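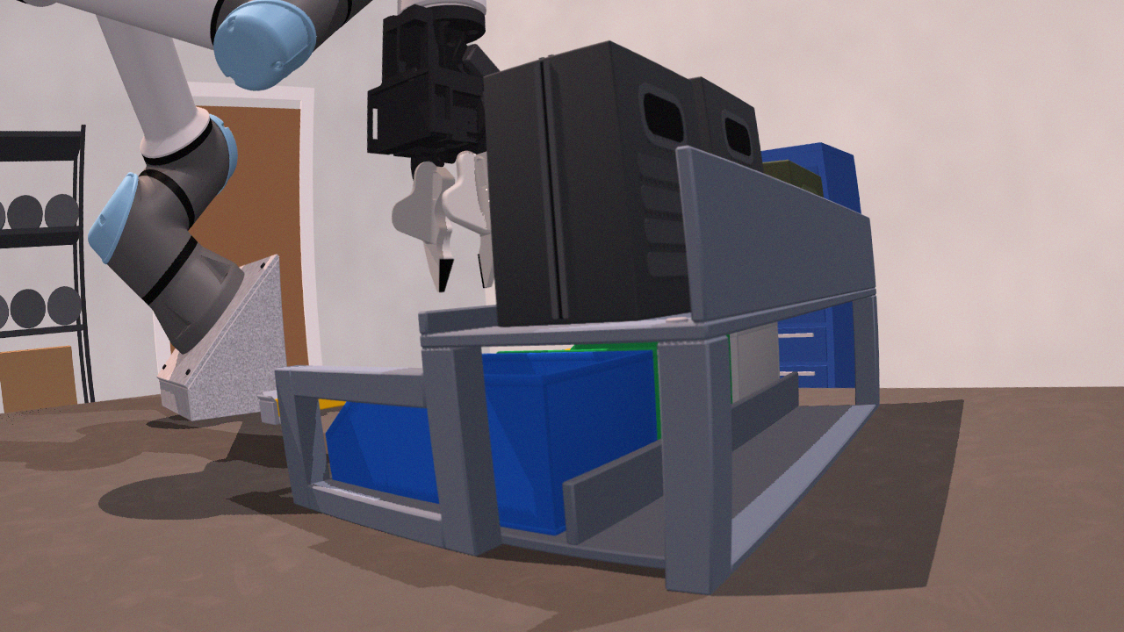

Lizeth Arango wrote to ask whether a flow rack can be loaded first and levelled afterwards, as the old Buseck leaflet suggested. Please don't. Level the empty rack, then load it. The leaflet has been withdrawn and this section replaces it.

Filed under: Stockroom > Racks and Bins > Setting Up

4. Standing and levelling the rack

Applies to Jatel flow racks with adjustable feet. If yours has castors, go to section 6.

4.1 Choose a stretch of floor that is sound and free of drains or expansion joints. A mat or loose covering under the feet is allowed if it is firm and all the feet stand on it. Do not let one foot rest on a mat and another on bare floor.

4.2 Leave 700 mm clear on the loading side and the same on the picking side. Bins go in at the back and come out at the front, so both sides must be reachable once the rack is full.

4.3 Stand the frame upright. This needs two people. Keep hands away from the cross rails until the feet are down.

4.4 Wind all the feet fully in, then out again by two turns each. This gives you some adjustment in both directions.

4.5 Lay a spirit level across the front rail, left to right. Wind out the foot on the low side until the bubble sits in the middle. Repeat on the back rail.

Note: Level the rack from side to side only. The shelves are meant to slope from back to front, and a level laid along a track will never read true.

4.6 Push down on each corner of the frame. If it rocks, wind out the foot that lifts. Check the front rail again and tighten the lock nuts with the 2 spanners in the fixings bag.

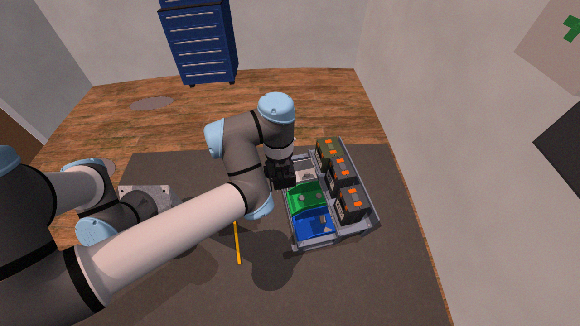 The lock nuts should be checked again after the first week of use, and then every November or whenever your yearly stockroom check falls due.

5. Setting the shelf slope

5.1 Start with the upper level. Unhook the back rail and raise it one slot above the front rail.

5.2 Place an empty bin at the back and let go. It should roll down to the front stop without a push. If it sticks, raise the back rail another slot.

5.3 Repeat with a bin filled to its normal weight. If it hits the stop hard enough to move what's inside, lower the back rail one slot.

CAUTION: Never reach under a shelf while a bin is moving. Never change the slope with bins on the tracks.
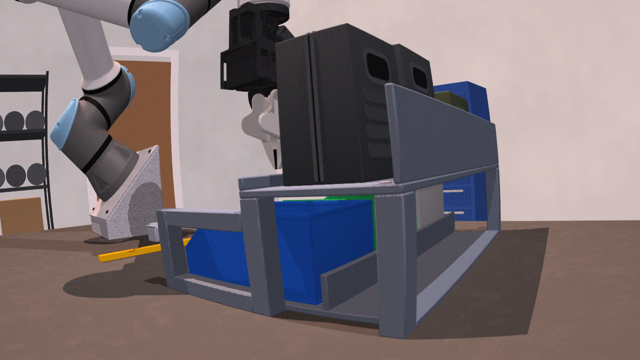
Grey metal rack on a brown floor, plain wall behind.

5.4 Set the lower level in the same way. Its slope may end up different from the upper one, particularly if you keep the heavier goods down there.

5.5 Write the slot numbers on the label inside the left upright. You'll want them if the rack is ever moved.

Note: Bins from the Trelleck range have a ribbed base and usually need one slot more than smooth ones. Do not mix the two on one track.

5.6 Fit the side guides. For part number 57 guides, the wide face goes towards the bin. For part number 68, the narrow face does.

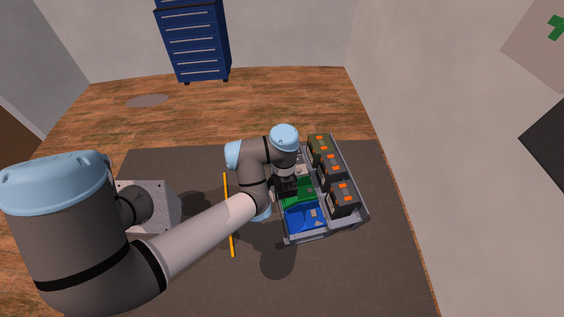 When the guides are in, run a bin down each track once more. It should travel straight and not rub. If it rubs along one side only, loosen that guide, move it out slightly and retighten.

5.7 Load the lower level first, then the upper. When emptying the rack, work the other way round.

Corrections to this section: Aoife Mac Carthaigh, Manuals.

Related pages
Racks with castors: brakes and parking
Replacing a worn track
Choosing bins: Trelleck and Sin sizes compared
Label holders, front and back
Moving a rack to another room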